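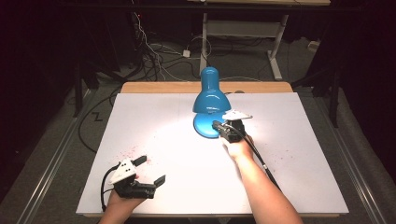 Too many homeware ranges are sold as sets that only look right together, according to Duygu Uysal, and most people would sooner add one or two things to a room they already like.

The new autumn collection from Flitura has been put together with that in mind. It goes on sale at the end of August and is made up of 54 pieces, among them cushion covers, wool throws, table linen, stoneware and framed prints. Each one is sold singly.

The colours are rust, oat, moss and a dark plum, which replaces the navy used last year. Patterns have been kept small. The throws come in two sizes, and the larger one will cover a double bed with enough left over to tuck in at the foot.

The stoneware is made by Uçar, a family pottery that has supplied Flitura with mugs and serving bowls for several seasons. It has added a shallow pasta bowl and a lidded butter dish this time. The glaze varies a little from piece to piece, and all of the stoneware can go in the dishwasher.

Serpil Sezer designed the prints. They show seed heads and grasses, drawn in ink and printed on heavy cotton paper. The largest, Wamosico, is a limited edition of 100 and comes signed and numbered. It will not be reprinted.

"I draw what grows along the lane behind my studio," said Sezer. "Most of it is weeds - teasel, dock, cow parsley gone over - and I like it best in October."

The collection will be in 400 shops and on the Flitura website. Cushion covers fit standard inners, which are sold separately. Orders placed online before noon on a Friday will be sent out the same day.

Samples and product photographs are available to the press on request from Bülent Toprak at the Flitura press office.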